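Recording Demonstrations by Remote Control: Handling Small Upright Parts
Studthorpe Training Workshop, operator guidance. Revised October 1, 2023

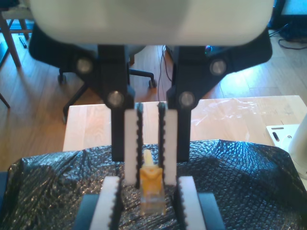 This guidance applies to operators who record demonstrations on the two-arm stations at Studthorpe. It covers one task only: taking hold of a small plastic part that stands upright on a soft covering, and passing it from one gripper to the other. Operators should have completed the Juhl induction before they begin.

Before recording

Switch on the station and wait until both arms report ready in the Irnico control panel. Move each hand controller slowly through its full range and confirm that the matching arm follows. Open and close both grippers twice.

Inspect the toothed strips on the finger pads. Dust and scraps of film collect between the teeth and should be brushed out with a dry brush.

Lay the covering over the work area and leave its natural creases in place. The policy is expected to cope with an uneven surface, and a covering that has been pulled flat for every recording will teach it very little. Set the part upright within reach of both arms.

Making the approach

1. Start the recording and hold both arms still for a moment.
2. Bring the first gripper above the part with the fingers slightly open, one pad on each side.
3. Lower the gripper until the teeth are level with the body of the part. Do not close on the cap — it is rounded and the pads will slide off.
4. Close slowly. Stop as soon as both pads touch.
5. Bring the second gripper in low from the opposite side, keeping its pads clear of the covering. If a fold catches on a pad, open the gripper, back away and try again within the same recording.

Passing the part

Lift the part clear of the surface with the first gripper. Close the second gripper on the lower portion, pause, and only then open the first. The pause matters a great deal: in the November review, 35 of the 281 rejected recordings showed both grippers moving during the exchange.

Set the part down upright and return both arms to the start position before stopping the recording.

Keeping or discarding a recording

A recording should be kept if the part ends upright, even where the operator corrected a poor grip on the way. It should be discarded if a hand entered the work area or if the recording exceeded 90 seconds. Mark discarded recordings in the Drostia log with a short reason. Do not delete them.

Faults should be reported to the station desk on extension 1404.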